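Leave the wrist camera where it is

There is a habit in small robot shops of moving the wrist camera whenever the picks go wrong. I have done it, and so has everyone I have worked alongside. A pick misses twice, someone undoes the bracket screws, the camera goes up a few millimetres or tilts down a degree, and the next pick looks better. By the end of the month no one can say where the camera started.

I think this is the worst thing you can do to a working arm, and I want to argue for leaving the thing alone.

I look after one arm on a bench at Tirkgate. It handles household goods: tubs, jars, boxes, whatever people leave on a table. The gripper has two long black fingers and the camera is small and sits at the wrist. We call the setup Nitton, after the road the first bench was on, and it has been running in one form or another since before I came. My job is to keep it in a state where the people who use it can trust what it tells them.

When I took over, the maintenance log had 582 entries. I read all of them over one wet November. A great many said only "camera adjusted". They didn't say how far, which way, or what was wrong beforehand. A few said "camera adjusted back". Back to what, I could never find out.

The trouble is that a wrist camera is two tools at once. It shows the arm what is in front of it, and it tells the software where that thing is compared with the fingers. The first job puts up with a lot of fiddling. The second puts up with none. Move the bracket by the thickness of a washer and every distance the arm works out is wrong by some amount you haven't measured. It may be a small amount. A wide jar will forgive it, and a narrow one won't, so the fault seems to come and go with the stock on the table. You then spend a day looking at the jar.

So I keep the fingers in view. Both of them, low in the picture, all the time. People complain that this wastes the bottom of the image, and it does use up a fair bit of it. I would still not give it up. The fingers are the one part of the view that should look the same from one day to the next at a given opening. If the left tip has crept towards the middle and the right one hasn't, something has shifted, and I know it before a single object has been touched.

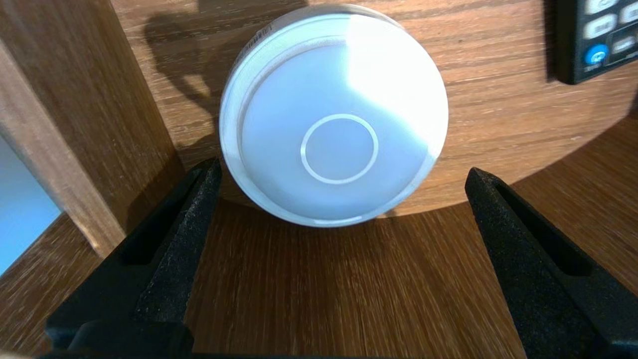 Wrist view with a lidded container between the finger tips. Strong light on the upper right of the lid.

Lighting is the other thing people try to cure with a spanner. A pale lid is a hard object for a camera. It is smooth, it is nearly all one colour, and if there is a strong light on it a good part of the rim simply goes. Software that looks for a circle is then handed three quarters of one. The natural reaction is to tilt the camera until the bright patch slides off. The patch does slide off, and it turns up on the next lid, because the next lid is a different height.

My view is that the light should be dealt with at the light. Put a diffuser on the lamp, or turn the lamp, or drop the exposure and accept a gloomier table. All of those can be undone in a minute and none of them touch the geometry. I would go further and say that some glare ought to be left in. People's tables have windows next to them. An arm that has only been tuned under a perfect soft box will disappoint the first person who takes it out of the room.

I should be fair to the other side. The people at Tudport, who run a similar arm and have done so for longer than I have, recalibrate every morning. Their argument is that if you calibrate daily it doesn't matter where the camera has got to, so you may as well put it wherever suits the day's work. On a good day they are right. They have the board, the stand and the patience, and their routine takes 26 minutes.

But a daily calibration hides drift. It measures the camera's position, accepts it and carries on. If a screw is working loose, the numbers absorb it every morning until the screw falls out. I would sooner have a fixed bracket, a written reference and an alarm when the two disagree. Calibrate when something has changed, and write down what it was.

For anyone who wants the routine I use, it is short. The bracket screws are marked with paint across the head and onto the metal, so a turned screw shows up at a glance. Each morning, before power goes to anything else, I open the fingers to a set width and compare the view with a stored one. If the tips agree, work starts. If they don't, the camera comes off, the bracket is cleaned and refitted, and then we calibrate in full. Every 3,000 cycles I take the fingers off and look at the mounting faces, as grit collects there and a tilted finger looks exactly like a tilted camera. I wipe the lens with a dry cloth and hold the housing with the other hand while I do it. More cameras get moved by cleaning than by collisions, in my experience.

The reference bracket itself came from Michailidis, a small machine shop that makes them in one piece with no slots. That last part matters more than the metal. A slot is an invitation. Our old bracket had two, and you could see from the scratches how often it had been accepted. With plain holes the camera goes on in one position, and anyone who wants a different one has to drill for it.

There was some grumbling when I fitted it. One user wanted a closer view of small items and felt I had taken away a useful adjustment — I had, and I offered to have a second bracket made with its own stored reference. It took a while to arrive, and it is used perhaps twice a month. Swapping between the two is fine. Each has a number stamped on it and the number goes in the log.

In the seven months since, the camera has been off four times, and each entry says why. Two were for the second bracket, one was a cable, and one was me, leaning on the wrist while reaching for a lamp.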